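Work and Automation, Unit 6
Course handout: the clearing robot at Trerkbridge

Read this before Saturday's session and bring your marked-up copy of the job sheet. The terms in capitals will come up on the short paper.

1. The workplace

Trerkbridge is a clothing rental and alterations business. People come in, try things on, and leave with a garment or a ticket for a fitting. The site has 12 fitting rooms on one floor and a workroom behind them. Before automation, the floor staff did three kinds of work in one shift: helping customers, pinning and measuring, and picking up. Picking up meant collecting what had been left on the floors and benches, checking it for damage, and getting it back on a rail.

On a busy day the floor staff handled 449 garments. Most of those were never rented. They were tried on, dropped or hung up, and had to go back. The company's own time study found that picking up took 92 minutes of a standard shift per worker, spread over the day in short pieces. Workers said the short pieces were the problem. A fitting would be stopped halfway so that a room could be cleared for the next customer.

2. What was installed

The robot is called Pellska in the company's papers and we will use the name too. It is a wheeled base with one arm, a two-finger gripper, and a small camera at the wrist. It collects garments and carries them to a sorting table in the workroom. It does not check for damage, and it does not hang anything up. A worker at the table does both.

The first plan was to run Pellska after closing. That plan was dropped in June. By closing time the rails were short of stock and the floor staff had already done most of the picking up by hand. The machine now runs during opening hours, which means it works close to people who are sitting, standing and changing shoes. 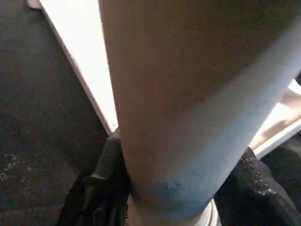
Working close to people changes the job of the machine and also the job of the staff. A garment on a carpet is a soft shape with no fixed outline, and dark cloth gives a wrist camera little to go on. A person's clothing and a garment left on the floor can look much the same at short range. For this reason the system uses a HOLD STATE. If the software is unsure what it is looking at, the arm stops and a light comes on at the desk. A worker then goes over, looks, and either releases the arm or sends it away.

3. What changed for the workers

Task shift. Picking up by hand fell sharply, as expected. Two new tasks appeared: answering holds and working the sorting table. Neither was in the job description when the machine arrived.

Interruptions. Management expected fewer. In the first weeks there were as many as before, with a different cause. Staff now left a fitting to answer the light. The later fix was to name one person per shift as HOLD LEAD, who does no pinning during that shift.

Skill. Workers who used to see every garment as it came off the floor now see it only if they are on the table. Several said they had lost track of which items fit badly and came back again and again. This is a case of TACIT KNOWLEDGE moving when a task moves. The alterations staff had relied on it without having written it down.

Privacy. The camera works at floor and knee height in a place where people change clothes. The staff raised this before the customers did. Under the current rule the machine stays out of any room in use, pictures are not kept past the end of the shift, and a worker may send it away without giving a reason.

4. Pay and hours

No jobs were cut in the first year. Total hours stayed level. The hold lead gets an extra 350 a month, split among those who take the role. The sorting table carries no extra pay, and this is still in dispute.

5. Reading

Zalewska, chapter on split tasks. Skip the section on warehouses.
Palo report, pages on shop floors and the two tables at the back.

6. For discussion

Who should set the point at which the machine stops and asks? A low setting means more walking for the hold lead. A high setting means more risk to the person nearby.

Should the sorting table be treated as new work or as old work in a new place? Use the job sheet to support your view, and mark the lines you used.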